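Lusden Community Kitchen: progress report to the Arville Fund

September 29, 2020

What a half-year it has been! When your grant came through in April we had a leaking hall kitchen, a very long wish list and a cookery course that existed mainly on paper. We now have a course with a waiting list, and people who had never made a soup from scratch are bringing us recipes of their own.

The first group of 10 learners finished in August and the second has just started. Each course is 20 hours, split into short evening sessions so that people with jobs and children can manage them (the 90-minute length was their choice, and it works much better than the long Saturdays we had planned). We spent £1,687 on pans, knives, storage tubs and the first orders of dry goods, all from Polák, who let us swap two stockpots for smaller ones after the first week.

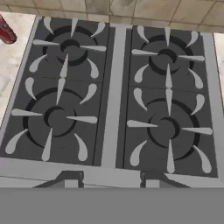
Batch cooking has been the surprise hit of the summer. We built the sessions on one base of onions, carrots and lentils, which becomes a soup, a pie filling or a curry depending on what goes in next. Timing is what learners find hardest, so we now teach it on a four-burner hob laid out like the one shown, with two burners on the left, one behind the other: the base simmers at the back and anything that needs stirring stays at the front. It sounds like a small thing, but far fewer pans of lentils have caught since we started!

The Flumovska allotments have been wonderfully generous with courgettes, beans and more beetroot than we knew what to do with. We made chutney, and plenty of it.

Two things are behind. The recipe booklet still needs its costings checked, and the extractor fan repair has slipped to next month while we wait for a part. Neither affects the current course. We would like to move the unspent printing money to a second set of knives, and would be glad of your agreement before the next order goes in.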